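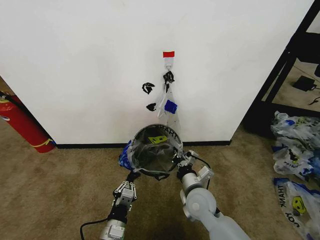 Wustach Safe Stay Project
Progress report to the Maldonado Fund, period ending June

The grant pays for work with hotels and motels on reports of missing children and guests in distress. During this period 26 properties in the Wustach area signed the reporting agreement, and 9 of them finished both staff sessions. We had planned on 12. The shortfall is mostly at the smaller motels on Duvau Road, where one clerk covers the desk overnight and can't leave it for training. We now offer those places a session at 6 a.m., at shift change.
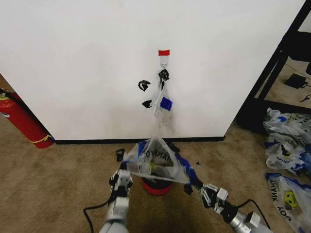
Almost 400 employees have taken the first session, including housekeeping and kitchen staff. The second session covers what to tell a dispatcher and how to save hallway video before it is recorded over. Attendance there is lower, at 300. Managers say the two sessions are too far apart, and we will move them into the same week.

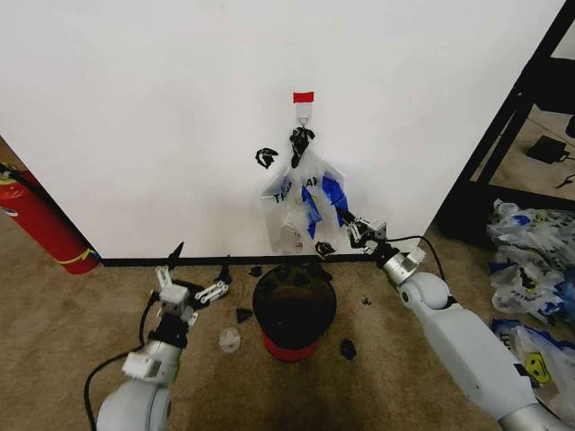
The county dispatch center agreed in writing to use our one-page call sheet. The sheriff's office has not yet signed the data agreement, so we can't report response times. We asked again in June and were told it is with their attorney.

The Zolura alert software is running at four properties. Two had false alarms on the same Sunday after an update. The vendor replaced the update and did not charge us.

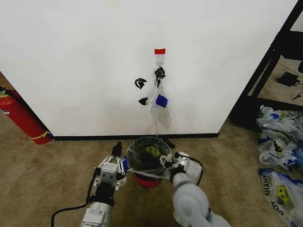 Plastic bag on a wall hook, with red tape above it.

Spending is under budget on printing and over on interpreter fees. We ask to move the unspent printing money to interpreters for the next period. A revised budget page is attached.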